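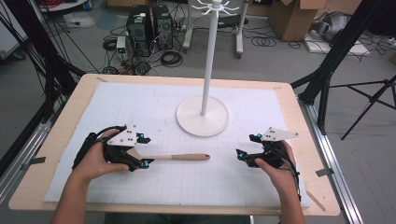
How does an electric bus get some of its energy back when it slows down?
Its motor can work in two directions. When the bus speeds up, the motor uses electricity to turn the wheels. When the bus slows down, the wheels turn the motor, and the motor makes electricity that goes back into the battery. The proper name for it is regenerative braking.

Moving things have energy

Anything that moves has energy. The faster it goes and the heavier it is, the more energy it has. A bus is very heavy, so even at 20 miles an hour it has a lot of energy.

To stop the bus, that energy has to go somewhere. It can't just disappear. It has to be changed into another kind of energy.

What happens in an ordinary bus

Rub your hands together hard for a few seconds. They get warm. The rubbing is called friction, and it changes movement into heat.

Ordinary brakes work by friction. When the driver presses the brake pedal, pads are pushed hard against a metal disc or drum that turns with the wheel. The rubbing slows the wheel down. The brakes get hot and the heat goes off into the air. The bus can't use that heat again.

What happens in an electric bus

Inside an electric motor there are magnets and coils of wire. Some motors use permanent magnets, like the ones on a fridge but much stronger. Others make all their magnets with electricity. When electricity flows through the coils, the magnetic forces push the middle part of the motor round, and that turns the wheels.

If something else turns the motor instead, it can make electricity. A machine that does this is called a generator. Wind turbines have generators inside them too, but there it is the wind that does the turning.

When the driver of an electric bus begins to brake, a computer switches the motor over to being a generator. The wheels are still going round, so they turn it. Making electricity takes effort, and the effort slows the wheels. You may have felt the same thing on a bicycle with an old-fashioned dynamo lamp. It is harder to pedal with the lamp switched on.

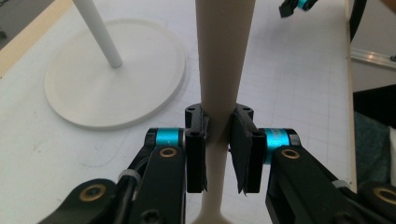
Black gripper fingers holding a beige object at its narrow waist.

Following the 319

The 319 bus runs from Bremcombe market square to Medina Road and back. It is a Mavel single-decker with a Flasell battery made up of 4000 small cells, which are packed together under the floor and in the roof.

There are 11 stops on the way to Medina Road. At every stop where people want to get on or off, the bus has to slow down, and each time it does, a little electricity goes back into the battery. There are traffic lights as well, and a long hill down past the swimming baths. On the hill the driver can let the motor hold the bus back all the way to the bottom.

On the way home the bus has to climb the same hill. It needs more energy to go up than it got back from coming down.

Can the bus run for ever?

People sometimes ask this. If the bus makes its own electricity, why does it need to be plugged in?

The bus only gets part of its energy back. Some is lost pushing the air out of the way. Some is lost where the tyres press on the road, and some turns into heat in the motor, the wires and the battery. The lights, the doors and the heating use electricity too. The 319 is plugged in at the depot in Bremcombe at night so that its battery is ready for the morning.

Does it still have ordinary brakes?

It does. The motor can't always slow the bus quickly enough in an emergency, and it is not much help when the bus is nearly standing still. If the battery is already full, there may be nowhere for the new electricity to go. The friction brakes do the work at these times. They are used less than the brakes on an ordinary bus, so the pads usually last longer.

Words to know

Battery: a store of energy that can be let out as electricity.
Cell: one of the small units that make up a battery.
Friction: the force you get when two things rub together.
Generator: a machine that turns movement into electricity.
Motor: a machine that turns electricity into movement.

Something to try

Next time you are on an electric bus, listen as it comes up to a stop. You may hear a humming sound that gets lower as the bus slows down. Stay in your seat until it has stopped.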